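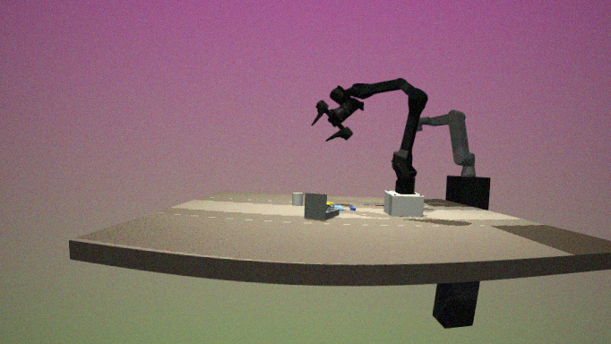

Anatole Delaunay wrote back that the pick counts meant little to him and that he wanted to know what the packers on the line were supposed to do with their hands once the arm had the small parts. Most of this README was rewritten after that message. The pick counts are still in it, further down.

Caldeira bench episodes, release 2

What this is

Simulated pick-and-place episodes made while planning the change to the kitting bench at the Flurkgate plant. The simulated bench carries two arms, one black and one gray, each on its own pedestal. The black arm has a two-finger parallel gripper. The parts are plain shapes standing in for the real ones: a cylinder, a box, a flat slab, some small colored pieces. Don't use them for dimensions.

Contents

episodes/ – 3,815 recorded episodes
heldout/ – 106 episodes kept back for testing, not included in the number above
interviews/ – notes from talks with packers, names removed
shift_log.csv – bench stoppages as written down by the line, both shifts
CHANGES.txt

Each episode has joint positions, gripper opening, part poses and a result field. The result field is "placed", "dropped" or "timeout". Release 1 also had "other", which turned out to be mostly timeouts and has been folded in.

The work before

A packer at the Flurkgate bench picked small parts from bins, set them in a tray, checked the tray against a card and slid it down to the next station. People traded places at breaks. Several said in the interviews that the picking was dull but the trading was not, and that they talked across the bench most of the shift.

The work after

Under the Edell plan the arm does the picking and a packer does the checking. Three things change that the episode data won't show you.

The pace is set by the arm. A packer who wants to slow down for a minute has to press hold, and holds are logged. In June the line asked for holds under one minute to be left out of the log. That was agreed, so shift_log.csv has none of them.

Dropped parts go to the packer. In simulation a drop is the end of the episode and the bench resets. On the floor somebody bends down and gets it – after stopping the arm.

The second packer on each bench moves to Enari, the returns area in the next building. The pay grade is the same. The hours are not, since Enari starts earlier. Two people in the interviews brought up school drop-off.

Known problems

Contact between the fingers and the slab is too stiff in the early episodes. Filter on sim_version if this matters to you.
Shadows and colors are renderer defaults and don't match the plant lighting.
Episodes past step 1,000 are cut and marked "timeout", even when the part was nearly placed.
There are 12 interview files. The night shift is thin in them.
The gray arm's joint names differ between releases. See CHANGES.txt.

Use

Fine for training and testing grasp policies. Please don't use the drop rate here as a figure for how many people a bench needs. It was used that way once in an internal slide and the slide had to be withdrawn.

If you quote the interviews, quote whole answers.

Last edited March 6, 2020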